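Talk notes: pacing in a slow mystery serial
Slot is 10 a.m., run to time. Slides advance on the bold cue in the printed copy.

3 shares | 2 comments

Opening. State the subject: how Vistach releases information to the reader across its first volume. 260 pages, and the word "Dokovard" appears on page 60. Before that the reader has the flooded tram depot, the missing pages in the school register, and the narrator's habit of skipping a street when she lists her route home. Don't explain the street yet.

Point one. Withheld names. The author refers to the city only by its districts until the Pukau chapter. Read the first paragraph of that chapter aloud, slowly. Pause after "the bell was on the wrong side." Readers who missed the bell in chapter 2 will not get it, and the book does not go back for them.
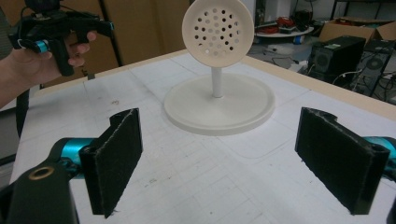
Point two. The Ozoliņš letters. There are more than 10 of them and they arrive out of order. Sort them by postmark and the plot is plain by the fourth letter. In printed order the same facts take most of the book. Mention that the translation moves one letter forward by a chapter. I think this was a mistake, as it gives away who holds the depot key.

Point three. Dialogue. Characters answer the question before last. It reads as evasive at first and later as a symptom. Compare the kitchen argument with the second train conversation. If short of time, drop the train.

Weak spots. The middle section repeats the register search twice with little change. The brother has no function after the flood. Expect a question on the epilogue; answer that it confirms the street but leaves the date open.

Close on the last letter. Leave it on the slide during questions. Handout has page references for the hardcover only.

2 comments | Share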